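From: Solomiia Harasym
To: Fotwood list
Date: 2022-09-15
Subject: Re: [fotwood] Gift boxes for the cube sets – and a cloth question

Rima Abu Hammour wrote:

> Hello all,
>
> I've finished sanding the last of the building cubes and would like
> to give them away in small sets. I don't want to put them in bags
> again, the corners knock against each other and I spent long enough
> on those corners! Does anyone have experience with rigid card boxes,
> the sort you get in sets that fit inside one another? I've seen them
> in Nechyporuk in all sorts of colours but I can't work out whether
> a dark inside would make the wood look better or just dingy.
>
> Also, what do people put on the table at the Brorklow fair? The
> plain white sheet we had in January showed every speck of dust and
> made the stall look like a dentist's.
>
> Rima

Rima, yes yes yes to the boxes! I've been meaning to write about these for weeks and you've given me the push.

I got a nest of them from Nechyporuk in the spring, mostly for storing beads, and then one evening I tried some of my own plain cubes in the smallest pink one and was so pleased that I took the beads straight out again. The inside is a dark brown, close to cocoa, and pale wood looks lovely against it. I'd worried about dinginess too. In practice it does the reverse – the cubes seem lighter than they do on my bench, and you notice the grain, which you never would against white card.

The fit matters more than I expected. If the box is too generous they slide about and you're back to knocked corners, and if it's too tight nobody under six will ever get them out. Mine hold three with a bit of room to spare, enough to get a fingertip down the side. I don't line them up neatly either. I did at first, all square like sugar lumps, and Volodymyr said it looked like something from a laboratory supplier. Now I let one sit at an angle and it's much friendlier.

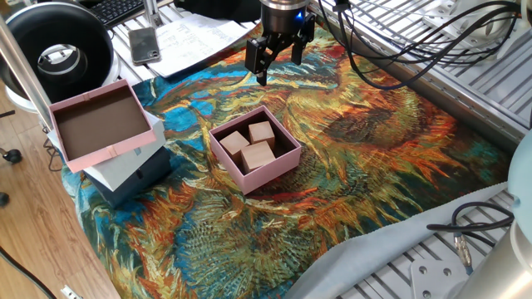

Three cubes in the pink box, with the bigger one on the stack to the left. The sunflower cloth is the one I mention further down.

About the colours. Pink wouldn't have been my first choice but I've come round to it completely. The pale blue is pretty and the navy is the smartest of the lot, though it does show fingermarks, so give it a wipe with a dry cloth before you hand it to anybody. I like to mix them when I stack them up, a pink one on top of a light blue lid with the navy underneath, because people walking past stop for the colours first and find the cubes afterwards. Don't pile them too high. Khrystyna-Mariia had a tower at the last fair that went over every time somebody leaned on the table.

Now, the cloth! I have such strong feelings about this. Please, no more white sheets. Mine is the printed one with the big painted sunflowers, all orange and gold swirls with some green and turquoise in it, and it's the best thing I own for a stall. I thought it would be far too busy for plain wooden things. But once the cubes are in a box they have that dark edge round them and they hold their own perfectly well. It also hides crumbs, sawdust and tea. I did spill tea on it (Elaheh will remember) and I couldn't find the place afterwards.

Loose cubes straight on the pattern work less well, I'll admit. They get a bit lost among the petals. If you want some out for children to play with, put a tray under them, or one of the lids turned upside down.

Some small practical things while I'm at it:

Put the cubes in only when the finish has properly cured. I was impatient with one batch of Deker oil and had to throw the box away, it had a greasy patch on the bottom that wouldn't shift.

Keep the lids with their own boxes. They look the same size and they aren't, and you'll find this out with a customer waiting.

If you're writing a label, use a tag on a bit of string and leave the lid alone. Glue marks the paper horribly.

Rima, how big did yours come out in the end? If you let me know the measurement across one face I can try them against my set and tell you which size to look for. I have 2 spare boxes you're very welcome to in any case, both navy, and I can bring them to Elaheh's when I drop off the clamps.

And Volodymyr, if you're reading, do you still have that offcut of lime? I'd love to see how it looks against the brown.

So happy these are finished, Rima. They sounded like a lot of sanding!

Solomiia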